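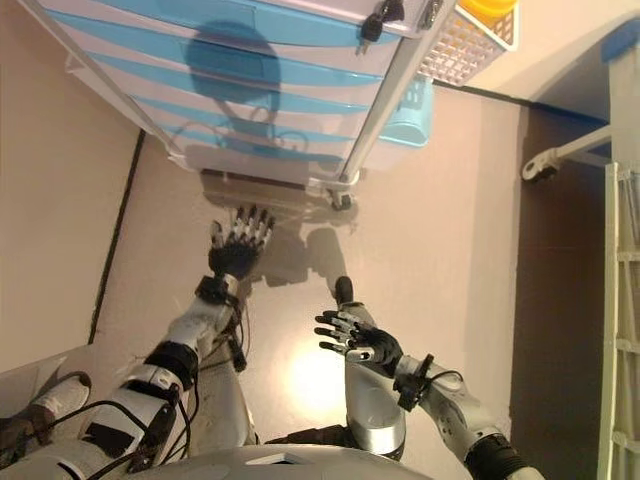 Drawer stocking and key control on a shared treatment cart

Our district operates a health room in each of its schools, and the room at Pramville was equipped over the winter with a drawer cart of the kind used in clinics. It has a white body and light blue drawer fronts, and it moves on casters. At present the key stays in the lock on the drawer front during the day, a blue basket hangs on the side, and a white mesh basket is fixed near it. I have been asked to prepare a one-page standard for the cart before it is adopted at our other locations, and I would appreciate guidance from members who have written something similar.

The points on which I am seeking advice are the following. First, whether drawers should be assigned by type of supply (dressings, tubing, packaged instruments) or by type of incident (minor wound, nosebleed, allergic reaction). The nurse assigned to the room prefers the second arrangement. The office that places our orders prefers the first. Second, whether the key may remain in the lock while the room is staffed, or whether it should be carried by the person on duty. Third, what is properly kept in the side baskets, which have no lock at all.

The cart replaces a wall cabinet from Hireck that had been in service for many years and had a written inventory taped inside the door. That inventory was never revised for the cart. The room serves a building with 200 students and is staffed by one nurse and, on certain mornings, by a substitute from the district pool. No prescription medication is kept in the cart. Those items are held in a separate locked box in the main office and are outside the scope of this inquiry.

Posted by Monique Courtois, February 24, 2023

2 replies

Teodor Öberg

Our organization adopted a cart standard in September, and the questions raised were very similar. I will take them in the order given.

Assignment of drawers. We began by type of supply and changed to type of incident after one term. Staff who work in the room daily can manage with either system. Substitutes cannot, and they were opening every drawer in turn. Under our present standard the top drawer holds gloves, gauze, adhesive bandages and tape. The next holds cold packs and elastic wraps. Items that are used less than once a month are placed at the bottom. The ordering office may keep its own list by supply type – there is no need for the two lists to follow the same sequence, provided that both use the same item names. We lost a good deal of time over "gauze pad" and "dressing, plain" before this was settled.

Division of the drawers. I would ask that the standard address this point directly, as it was omitted from our first version. 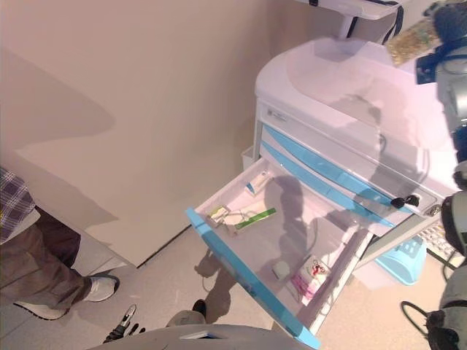

Small packaged supplies do not remain where they are placed unless the drawer is divided. Each time a drawer is pulled fully open and pushed back, light items slide toward the front or collect against a side wall, and anything with a cord is drawn in among them. The lowest drawer visible on this cart is a fair illustration: a clear packet with a green strip lies diagonally, a smaller packet is beside it with a thin white cable looped between the two, and a pink and white package is partly upright against the side. We fitted adjustable dividers from Thaler and set each drawer to no more than 10 compartments. Cables and tubing are coiled, secured with a paper band, and given a compartment of their own. Packets stand on edge with the expiration date facing up, so that the monthly check can be completed without lifting anything out.

Labels. Each drawer should carry a label on its front, in large type, listing the incident heading and no more than 3 lines of contents. A single small plate near the top of a cart is suitable for a cart number or room number. It is of little use as an index.

The key. Our standard states that the key is removed whenever the person on duty leaves the room, for any length of time. While the room is staffed and no student is waiting unattended, it may remain in the lock. We keep 2 keys per cart. The second is held in the main office and is signed for. I would advise against attaching a long lanyard to a key that is left in the lock, as ours caught repeatedly when the lower drawers were opened.

Side baskets. Please treat these as open storage. We permit boxed tissues, paper cups and unopened boxes of gloves. Scissors, tweezers, wipes containing alcohol and any item bearing a student's name belong in a drawer.

Monthly check. One person reads from the list and a second handles the drawers. The completed sheet is initialed and kept for the school year. Where an item has been moved to another drawer, the change is written on the sheet the same day and the front label is replaced by the end of the week.

Rillden Office Services

We use the same type of cart for office first aid. Key stays in the lock during working hours and we have had no difficulty. Dividers are worth the expense. Please also confirm that the casters lock, as ours did not and replacements had to be ordered separately.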